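# Tesix simulation kit: progress report on the trial

Mar 22, 2026
To: Josefien Van Rooij
From: Peter Kubíček, Lindqvist handling group
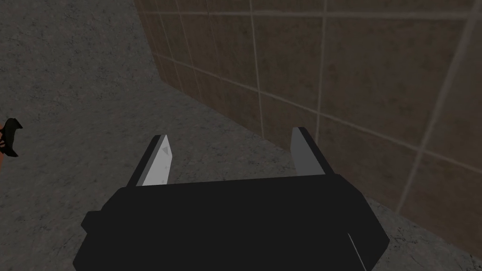 You asked for a plain account of whether the Tesix kit is worth the money we have put into the trial, and whether we should take up the full licence when the trial price ends in July. My view at this stage is that we should not sign yet. The kit does some things well, and I will try to be fair to it, but the main promise made to us in the sales meeting has not been met and I am not convinced that it will be.

## What we were sold

Tesix offers a package in three parts: a simulator, a set of ready-made rooms and objects, and a training service that runs on their machines. The idea is that we build our picking jobs in the simulator, let the service train a control program overnight, and load the result on to the real arm at the Hillar site. Their leaflet says that a program trained in this way will work on real hardware "with little or no further tuning". I underlined that line at the time and I have come back to it most weeks since.

The trial covers one arm, one parallel-jaw gripper and 20 training runs. We have used 12.

## Work done so far

Korkor Owusu set up the simulator and got our arm model into it. This took much longer than the two days in the plan. The joint limits in the Tesix file did not match the maker's sheet, and the gripper opened the wrong way when the first command was sent. Tesix support answered quickly and sent a corrected file, which then had a different fault in the wrist. The third file was fine.

Segundo Nina has been writing the jobs themselves. He started with single items on an open floor, then moved on to items near a wall, where our real arm has always had trouble. The wall cases matter to us more than anything else in the trial. At Hillar most of the dropped stock ends up against a skirting or in a corner, and a robot that can only pick from open ground saves us very little walking.

Grigoris Sotiropoulos has run the comparison on the real arm. He has been strict about it, which has made for some long afternoons, and I think his figures can be trusted.

## Results

In the simulator the numbers look very good. The best program so far finished 1,000 picks on open floor with hardly a miss, and Tesix sent us a cheerful message about it. I would ask you not to read much into that. The simulator was marking its own homework, with objects whose weight and grip it already knew.

On the real arm we ran the same program for 200 picks on open floor and it managed well over half of them. Our old hand-written routine does better than that today. It is slower, and it needs Segundo to adjust it whenever a new item comes in, but it drops less.

Near the wall the gap is wider. The program tends to come in with one finger too close to the wall and then stops when the force limit trips. In the simulator the same approach goes through without complaint. Korkor thinks the contact settings are too forgiving and I agree with her. Tesix say the settings are "tuned for speed of learning", and when we asked for stiffer ones they told us these are part of the full licence. I did not care for that answer. If the trial leaves out the setting that decides whether the thing works, it is a poor sort of trial.

There is also the matter of the look of the rooms. We get a choice of floor and wall surfaces, including grey stone and brown tile, and they are pleasant enough. None of them is much like painted block and worn concrete under strip lights. Tesix claim that changing the surfaces from run to run teaches the program to ignore them. Perhaps it does. We turned that option on for four of the runs and saw no clear gain on the real arm, though four is a small number and I would not hang a decision on it.

## What has been useful

I don't want to leave you with nothing on the other side. The simulator has been a good place to try gripper positions without risking the hardware. Grigoris used it to work out a new resting pose for the arm, and that pose is now in use at Hillar with the old routine. Segundo says that writing jobs in it is easier than in our own tool, and he is hard to please. The training service itself has been steady — one failed run, which they gave back to us without an argument.

Whether that is worth a full licence is another question. We could get most of it from the simulator alone, which Tesix does sell separately, though they didn't mention this until Korkor found it on their price list.

## Money and time

Spending is within the sum you approved. Staff time is not. The set-up work ate into the hours meant for testing, and Grigoris is now doing his runs between other jobs. I am not asking for more money, but I would like his time protected until the remaining runs are done.

I have also had a short call with Roron, who offer something similar. Their claims were just as large and I have asked them for real-arm results on wall picks before we talk again. Nothing has come back yet.

## Next steps

- Use the eight remaining runs on wall picks only. Segundo has the jobs written.
- Korkor to ask Tesix again, in writing, for the stiffer contact settings during the trial period.
- Grigoris to repeat the open-floor test with the old routine on the same day and the same stock as the Tesix program, so that the two sets can be put side by side.
- I will get a written price for the simulator on its own.

If Tesix refuses the settings, I would let the trial run out and take the simulator by itself, provided the price is sensible. If they agree, I will send you the wall results before anyone talks to them about a licence. Please don't give them a date in the meantime; their sales office has already rung me twice to ask for one.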